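Ticket: Pearl strand episodes scoring worse after adding more demonstrations
Project: Clorel small-items sorting
Component: hand-held gripper collection / policy training
Status: Resolved, follow-up open
Priority: Normal

Reported Monday, 09:40

Hello all, and sorry in advance for the length of this one. I've been going round in circles with it and would be very grateful for a second pair of eyes.

We trained the Clorel policy twice, first on 405 demonstrations and then on 825, the bigger set being everything in the first plus the new home recordings from Staltholm. Most things improved nicely, and the cloth items especially so. The beads did not. On the pearl strand the smaller model managed 49 good lifts on our usual test, and the bigger one managed only six! The fingers arrive in the right place, close, and come up with nothing between them.

What I've tried so far: retraining with a different seed (same result), leaving out the cloth episodes (same result), and checking the camera calibration twice, as I didn't quite trust myself the first time.
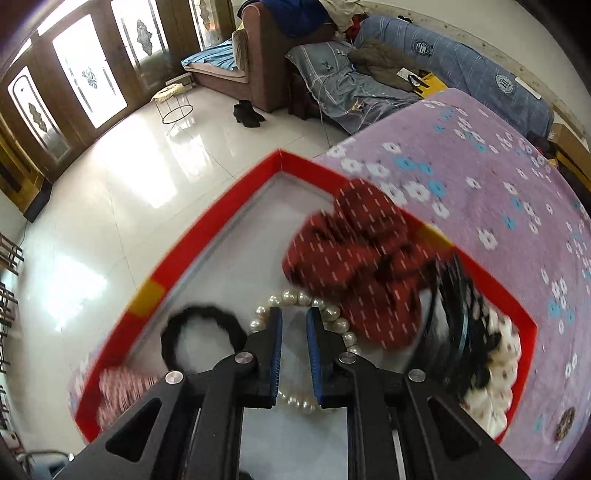

My first thought was that the policy had muddled the beads with the black hair tie, as they are both loops and both small. I've been through the failed runs slowly with a cup of tea, though, and it goes to the right object nearly every time. So I don't believe it's a recognition problem. It looks to me like a matter of how far the fingers close, and when.

Reply from Dahlgren support, 11:15

Thank you for such a thorough write-up, it saved us a good deal of asking. Could you plot the recorded finger width against time for one old episode and one new one, both on the beads? Please use the raw log, before the Ororier converter has touched it, and then the same two after conversion.

Update, 14:30

Well, there it is. The raw logs agree with each other beautifully. After conversion, the new episodes have the finger width running late by almost a quarter of a second. Cloth is forgiving and gets caught anyway, but a round bead has rolled off by then. The newer converter settings smooth the width signal, and I had left them at their defaults - entirely my own doing, I'm afraid.

Switched smoothing off, converted all 825 again and set it training before going home.

Update, Wednesday

Beads are back above the old score, and cloth hasn't suffered. Closing the main ticket with many thanks. I'm leaving the follow-up open for a warning in the converter when smoothing is on, and for the hair tie, which I still want to test by itself.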